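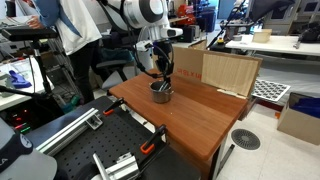 tapio_v
Small steel pot every time. I kept ours in a drawer tray for years and the handles always jammed against the front. Standing up in a pot you grab one by the handle and you're done.

Yannick Rey
Depends what you put in it. A short pot is fine for a few metal utensils. Put a long ladle in ours and the whole thing tips over.

sfhsueh
What size are people using? I'm looking at the Potby one in steel, 500 ml, and it seems small for a family of four.

tapio_v
500 is small but that's why I like it. The everyday stuff goes in the pot and the rest stays in the drawer. If you buy a big crock you fill it with things you use twice a year.

E. Mrema
I disagree with that. We had a small one and ended up with 3 of them along the back of the counter, which took more room than the big one we have now (Verico, ceramic, over 7 inches tall). It's heavy and it doesn't move when you pull a whisk out.

Yannick Rey
Ceramic chips though. Mine lost a piece of the rim the first winter – metal handles knocking against it all day.

E. Mrema
Mine hasn't. Maybe yours was thin.

sfhsueh
Handles up or handles down? My mother does handles down so she can see which is which. I don't like touching the end that goes in the food.

tapio_v
Handles up for spoons and forks. You learn which is which.

Tanko Dauda
Handles down for us, sorry. Whatever you pick, dry everything before it goes in. Water runs to the bottom of a steel pot and sits there, and you get a brown ring. I wipe ours out on Sundays and put a folded paper towel in the bottom.

Yannick Rey
The paper towel just stays damp. Get one with holes in the base and stand it on a saucer.

Tanko Dauda
Then you have to wash a saucer.

sfhsueh
OK, ordering the Potby. If it tips with the ladle I'll hang the ladle on a hook.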